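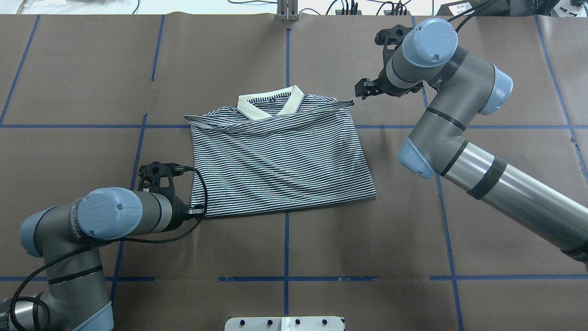
Polo, navy and white stripe, left side in, right shoulder still to be dressed.

Folding bench, notes. March 2021

Subject of this entry is the polo fold for the Admont order and the state of the table covering. The tee fold is in the earlier pages and has not changed.

Garment: short polo, thin horizontal stripes, off-white ribbed collar, button placket. The stripe is useful as a gauge. When the side fold is true, the stripes on the folded part lie parallel with those underneath, and any twist shows up at once as a step along the edge. A plain garment gives no such warning and needs the tape.

Sequence as it stands:

Lay flat with the collar away from the near edge. Smooth from the placket outwards. Bring the left side in to a straight vertical edge and stop. Check the hem is still level before touching the right side. Bring the right side in to match, sleeve laid back along the body. Hem up to the underside of the placket. Turn over if it is going on the shelf face up.

The trouble is at the shoulders. The rib collar is stiffer than the body, so the cloth between collar and sleeve seam bunches when the side comes in. Pressing it down afterwards only moves the bunch towards the collar. Pulling the shoulder out to its full width first, with a light diagonal pull at the sleeve corner, takes most of it away. Too hard a pull and the placket goes off centre. I tried it with the top button undone and found the collar spread and would not sit, so button done up from now on.

Width gauge: the folded width should come to the board from the Haltia shelving, which is the narrowest place these will ever be put. The old board has 1977 pencilled on the back and is slightly bowed. Use the newer one.

Covering: brown kraft paper, taped out in rectangles with blue tape. The paper is holding up well enough. It creases where two lengths meet and the creases catch a hem if the garment is dragged, so lift, do not drag.
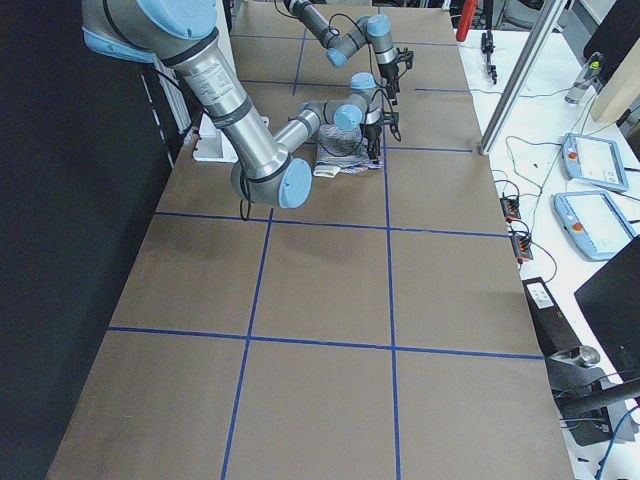

The tape lines earn their keep mostly at the hem. Set the hem parallel to a crosswise line and the rest can be judged by eye. I would not use them for the sleeve, as the cell is much larger than the garment and the eye drifts. Tape edges should be rubbed down at the start of each session. A lifted corner picks up lint and then will not stick again.

Small pieces: the knit and fine-striped cloths fold to a compact bundle without difficulty, but the bundle opens again if the last turn is left on top. Last turn underneath. Press with a flat hand and leave it. A second press tends to skew the lower layers. For the patterned grey and white ones the pattern is too fine to use as a gauge, so go by the edge.

Trial of the polo sequence: 5 folds, same garment throughout. 3 acceptable, 2 rejected. Both rejects were shoulder bunching, and on both I had skipped the diagonal pull. The hem was level every time. I do not consider this enough to fix the sequence for the Admont order, but it is enough to stop altering the first half of it.

One point left open. The Warero sheet has the sleeves folded back on themselves before the sides come in. I have been bringing them in with the side and laying them down afterwards, which is quicker and leaves a thicker ridge at the sleeve seam. The ridge shows through on a stack – a leaning stack is usually this and nothing else. The Thân samples were done the Warero way and stack flat.
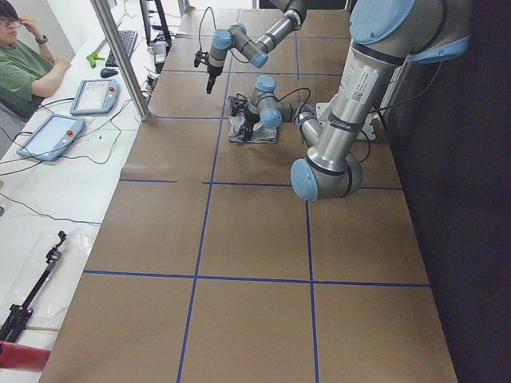 Jessie Laing would keep the sleeves as they are and alternate the stack, collar to hem, so that the ridges do not build up on one side. She also wants the collar left alone after the last turn, as every extra touch flattens the rib and it looks worn before it has left the bench.

Agreed on the collar. Alternating is worth trying, though Admont ask for all collars facing one way, so it can only be for storage here. Will run both sleeve methods on the same polo and compare the ridge with the board laid on top.

To do:
Replace the length of paper with the worst crease.
Copy the hem check on to the card at the end of the bench.
Ask Admont whether the top button is to be done up on delivery.
Return the bowed board to the store, marked.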